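Progress report to the Clotetti Fund
Sosa Street Lending Pantry and Kitchen
April 28, 2023

Dear friends at the Fund,

It has been a full winter and a muddy spring, and I have been looking forward to sitting down and telling you about it. You asked for two pages and I will try to be good, though those of you who read my last report know how that went.

When you agreed to support us, the lending kitchen was a pair of metal shelves in the back hall of the Sosa Street building and a notebook on a string. People borrowed a stockpot for a funeral lunch, or a canner in tomato season, and wrote their names down if they could find the pencil. We now have a proper room with a door that locks, a long counter, labeled shelving on two walls, and a sign-out system that works even when the internet is down (it's still a notebook, but a much better one, and somebody types it up every week).

The main thing I want to report is that people are using it. We had 27 households signed up before the holidays, and I had told the board I would be happy if we kept them through the cold months. Instead they brought their sisters and their neighbors. Since the new year we have made more than 30 loans of the large items alone, meaning the roasters, the canners, the big coffee urns and the folding griddle. Small things like cake pans and cookie cutters go in and out so often that we've stopped fussing over them, and most of them find their way home.

The coffee urns deserve a paragraph of their own. We bought two with your money, from Stestix, and they have been to weddings, a school concert, a retirement party and one very long town meeting about the bridge. I was worried about the spigots, which looked flimsy to me when I took them out of the carton. So far they have held up fine. One lid went missing in February and came back in March inside a roasting pan, with a note of apology and a bag of walnuts.

Breakage has been lower than I budgeted for. We lost a glass casserole, a pie plate and the handle off a ladle, and that is really the whole list. A good part of the credit goes to the way things are wrapped before they go out the door. We ask every borrower to bring the wrapping back along with the item so it can be used again, and by now the regulars do it without being asked. We did run short in March, and I moved a little from the printing line to cover it. I hope that's all right – it was a small amount and it is marked in the budget sheet.

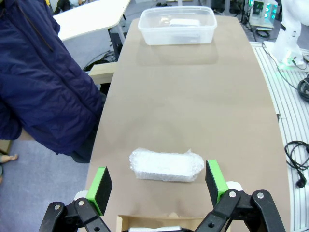

The canning classes are the part of the plan where we are behind, and I would rather tell you so plainly. We promised you 3 before summer and we have held one. The first was a lovely evening of marmalade, every seat taken, with people standing along the wall and a great deal of orange peel on the floor. The second was set for early March and had to be called off when the stove failed its inspection. The fault was in the gas line behind it, an old joint that should have been replaced long before we moved in. Urnetti, the plumbing firm down the block, did the repair and gave us a fair price, but they couldn't get to us for several weeks and the inspector took a while after that. The stove passed at last and we have been cooking on it ever since. Both of the remaining classes are now on the calendar for June, one on strawberry jam and one on pickled beans, and we'd love for any of you to come.

On the money side, we've been careful and I think you'll be pleased. Shelving came in under what we had set aside, the gas line was an expense we had not planned for at all, and the two nearly cancel each other out. Rent and insurance are just as we described them in the application. We have not yet touched the amount held back for a dishwasher. I have gone back and forth on this. A used machine would fit the space, but the drain would have to be moved, and I don't want to open up another wall until we know whether the landlord will renew on the same terms. With your permission I'd like to carry that line over into the second half of the grant year and write to you again before anything is spent.

A few smaller matters. The recipe swap board by the door has filled up and we'll need a second one. We have started keeping a list of things people ask for that we don't own, and a tamale steamer is at the top by a good distance, followed by a sausage stuffer and a cake stand tall enough for a wedding. The evening hours have turned out to be busier than the mornings, so from next month we will open later and stay later. And the room gets stuffy, so we've asked about a window fan.

What I'd most like your advice on is the question of deposits. We don't charge them now. Some on our board feel we should for the larger items, and I can see their side of it, an urn is not cheap. But so many of the people who come to us do so in a week when there is already too much to pay for – a new baby, or a burial, or a houseful of relatives – and I'd hate to be one more bill. If other groups you support have found a middle road, please put us in touch with them.

The budget sheet and the loan list go with this letter. Thank you, all of you, for your patience about the classes and for the kind note at New Year, which is pinned up over the sink.

With warm regards,
The coordinator, Sosa Street Lending Pantry and Kitchen

Comments (4)

Borrowed the big roaster for my mother's 80th and it was spotless when I picked it up. Hope I returned it the same way!

Will the bean class cover dilly beans or only the sweet kind? I can bring dill, we have far too much.

Please no deposits. If you must, could it be a returnable thing, like at the tool library?

Seconding the tamale steamer. I'd chip in for one.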